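Notes for the 1937 strike talk, second half (pick up after the map)

Slow down here. They will be tired of dates.

Wumbei, February 1937. The Natex mill cuts the piece rate by 4 cents and calls it a "modernization." Pause for the laugh, if there is one.

200 weavers walk out before noon. The company says 13. Both numbers ran in the same newspaper, on the same page - hold up the clipping.

Mention the Mudier line: switchmen refused to move Natex freight, so the mill had plenty of cloth and no way to sell it. Don't get into the switchmen's own contract. That is a different talk, and a longer one.

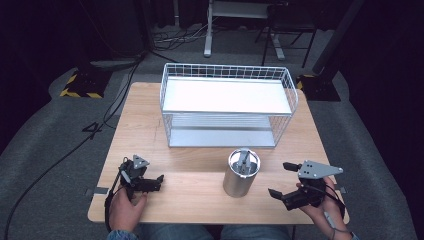 The strike kitchen gets left out of most accounts, which prefer speeches. The company's lawyers noticed it, though, and tried to have it shut down over the rent. Point to the metal canister with the little T-shaped handle on its lid and ask who would volunteer to keep coffee hot for a picket line with that. Wait for a hand, then move on to the injunction.

Settlement: the rate came back, the union didn't. Read the Modimo letter in full. Skip the postscript if we're past 8:30.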